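An afternoon at the Someck open day

I don't usually drive two hours for an open day, but Loan Cao had been telling me about the Someck workshop for months and I had the afternoon free. It's in an old printing building on the edge of Plavville, behind the tile place. Parking is on the gravel out the back. The sign is small and I went past it twice.

Someck builds and teaches small robot arms. They have a handful of paid staff and rent the rest of the benches out to people with their own projects. Eusebio Palacios met us at the door and gave everyone a visitor sticker and a pair of safety glasses. The glasses only had to stay on in the machine room, but most people forgot they were wearing them and kept them on all day, me included.

The tour started with the machine room, where they cut their own brackets and print the plastic parts. Then we went through to the electronics benches. Tùng Tôn had a motor apart and was showing a couple of high school kids how the gearing works. He let them turn the output shaft by hand and feel how stiff it was. I'd have liked longer there, but we were being moved along to make room for the next group.

The main demonstration was in the front room, with four sessions over the day. We had the second one. Bouchra Mahrous ran it and Thiện Ông sat at the laptop. The software is their own and is called Mạch. The arms it was driving were a pair they call Ferby, singular, even though there are two of them.

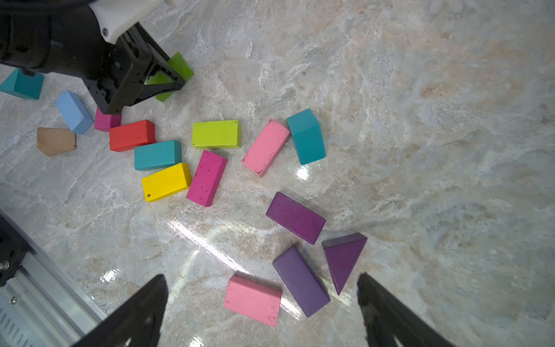
Bouchra's subject was why picking things up is still hard work for a machine. She spent the first while on grasping in general, how a person reaches into a drawer and feels around without thinking, and how an arm has to settle on an angle before it closes. Toy blocks suit this sort of lesson, she said, because the shapes are simple and everyone in the room already knows how to pick one up. A rectangle gives two flat parallel sides to close on. A triangle like the purple one gives you a problem whichever way you come at it, and when the blocks lie at all angles the fingers have to turn to suit each one. Colour is the easy part by comparison. The polished marble is less help, with the light glaring off it in streaks, and she said shiny surfaces cause them more grief than clutter does.

Somebody asked how much practice the system had been given. Thiện looked it up and read out 2,423 recorded picks, which he said was a small number for this kind of work. They hope to have over double that by the winter break.

There was time for questions afterward. A man near the front wanted to know whether it could sort recycling. Bouchra said no, not this one, and explained why a squashed can is a different sort of job. I asked about the cost of a pair of arms and got a range wide enough that I won't repeat it. Loan asked about the classes, and there's an evening one starting in July with a few spots left. You don't need any programming to sign up, but you do need to be comfortable with a screwdriver.

Coffee and date squares were in the back kitchen. I talked with Eusebio for a bit about the building – the floor is original and slopes toward the street, so every bench has been shimmed on one side. He showed me one of the shims, which was a folded seed packet.

We left a bit before closing. Loan has put her name down for the July class and I'm still thinking about it.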